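Equipment planning at the Faron robotics workshop

Equipment planning at Faron refers to the yearly process by which the Faron workshop in Derport decides which robot arms, grippers, sensors and spare parts to buy. The process was set up by Lungile Shezi, the workshop's first operations manager, and is run jointly with the sister site at Mulligan. The plan now in use was approved on 10/18/22.

Background

Faron began with a single secondhand arm and no equipment budget. Purchases were made when something broke, and the cost was taken out of whichever project needed the part first. This led to disputes between projects, and to two arms that used different mounting plates and could not share tools. Shezi proposed a single list, reviewed every July, with each request tied to a task the workshop had already agreed to do.

Budget structure

The plan divides spending into fixed equipment, wearing parts and reserve. Fixed equipment covers arms, controllers and floor mounts. Wearing parts covers finger pads, cables, connectors and wrist camera covers. Under the current plan wearing parts take 17 percent of the total and the reserve is kept at $2803. Any single item under $200 can be ordered without a second signature — a rule that was added after a cable order was held up for 61 days.

Installation, training and shipping are entered on the same line as the item they belong to. Earlier plans listed them separately, and they were often left out of the totals.

Selecting grippers

Grippers are chosen by task, and the range of items to be handled is written down before any supplier is contacted. Ruan Pretorius, who took over the list from Shezi, added a trial stage in which a gripper is used on ordinary household items before an order is placed.

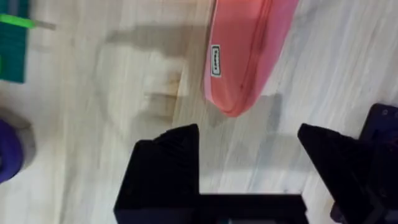 Jaw opening is the first figure entered on the request form, followed by payload and finger length. Suppliers usually quote the opening for rigid parts, and the workshop adds a margin for items that change shape when squeezed. A soft pink pouch lying at an angle on the floor, with the open jaws just short of it, is the sort of item the margin is meant for. Wrist camera placement is reviewed on the same form — dark fingers take up much of the lower part of the view, and the arm can throw a wide shadow over a pale floor. Lighting is therefore budgeted together with the camera.

Suppliers and replacement

Most controllers are bought through Ploltico, which also holds the service contract for both sites. Arms are replaced when a year of repairs is expected to cost more than a third of the purchase price. Retired arms go to Mulligan for parts.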